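Startseite Fragen Themen Werkstatt & Renovieren Anmelden

Farbroller zwischen zwei Anstrichen lagern: auswaschen oder luftdicht verpacken?

Gefragt am 2023-06-14 von Žydrūnas Lill

Ich streiche ein Treppenhaus mit Dispersionsfarbe (Brander, matt, weiß) in zwei Anstrichen. Laut Datenblatt liegen mindestens 8 Stunden Trockenzeit dazwischen, bei mir werden es eher 20. Bisher habe ich die Walze jedes Mal ausgewaschen. Beim zweiten Anstrich war der Flor dann noch feucht und die ersten Bahnen wurden sichtbar dünner.

Ist Einpacken in Folie bei dieser Dauer unproblematisch? Und wie lagert man eine gewaschene Walze, damit der Flor keine Druckstelle bekommt?

2 Antworten

Antwort von Jumell

Bis etwa einen Tag ist Folie in Ordnung. Walze gut mit Farbe sättigen, Frischhaltefolie stramm darumwickeln, am Bügel mit Klebeband abdichten, kühl und dunkel legen. Vor dem Weiterarbeiten am Abstreifgitter abrollen. Gilt für Dispersion. Bei Silikatfarbe nicht machen, die bindet im Flor ab und die Walze ist Abfall.

Zum Waschen: erst mit dem Spachtel ausstreichen, dann lauwarmes Wasser ohne Spülmittel, bis es klar abläuft. Ausschleudern. Im Flor bleibt trotzdem Restwasser, bei 18 mm Florhöhe deutlich mehr als bei 12 mm — daher die dünnen Bahnen. 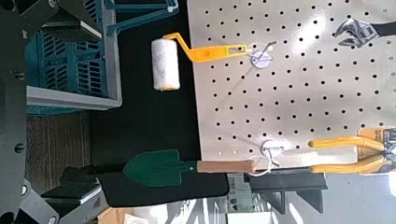
Trocknen grundsätzlich freihängend am Bügel. Liegt die Walze auf, drückt sich der Flor an der Kontaktlinie platt, und der Streifen ist später im Anstrich zu sehen. Bei Raumtemperatur rechne ich mit 20 Stunden, im Keller mehr. Heizkörper vermeiden, Polyamid verträgt maximal 60 Grad.

Kommentar von Žydrūnas Lill: Danke. Die Walze hat 18 mm. Dann nehme ich Folie.

Antwort von Cukero

Ich kaufe immer neue. Die 4er-Packung kostet fast nichts und man spart sich das Waschen.

Kommentar von Delacroix: Neue Walzen vor Gebrauch aber mit Klebeband abziehen, sonst hängen lose Fasern in der Wand.

Ähnliche Fragen Impressum Nach oben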